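3.2 Storage and retrieval of small cutting tools

Shared tools are commonly kept in open containers, where items of different size and shape come to rest on top of one another. Garside and Greenwood, in the Hundside household survey, found that scissors were the item most often stored in this way, with 1,725 entries in the survey's object register. The present section considers how such a collection is sorted when no fixed place has been assigned to each tool. Figure 4 shows several of the tools together in a shared tray, with kitchen shears lying among smaller scissors.
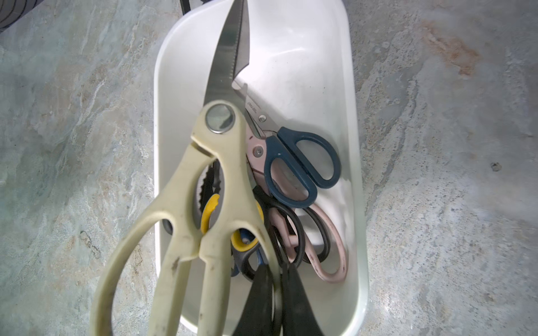

Figure 4. Scissors and shears in a white plastic tray. Source: Plaltard Study of Household Order, Darren Garside and Natalie Greenwood. Reproduced with permission.

Two features of the mixed tray are relevant to sorting. First, the finger loops differ in size and spread, so that one pair may lie partly across another. Second, handle color gives a ready means of telling the pairs apart, even where the blades overlap. In the Paulauskas trials, participants who were asked to name a pair of scissors referred to the handle before the blade in 9 of every 10 cases.

Arrangement in a row was the layout most often chosen by participants who received no instructions. Tools were placed side by side with the blades pointing in one direction, and the largest pair was frequently set at one end. 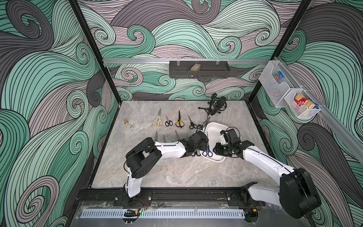
Participants differed in how strictly they kept to this layout. Some corrected the angle of each pair before moving to the next, while others accepted small differences in direction. The Fivari protocol treats both results as complete, provided that every handle can be reached without moving a neighboring tool. Spacing was recorded separately and is reported in Section 4, together with the results for the 50 participants who repeated the task in December.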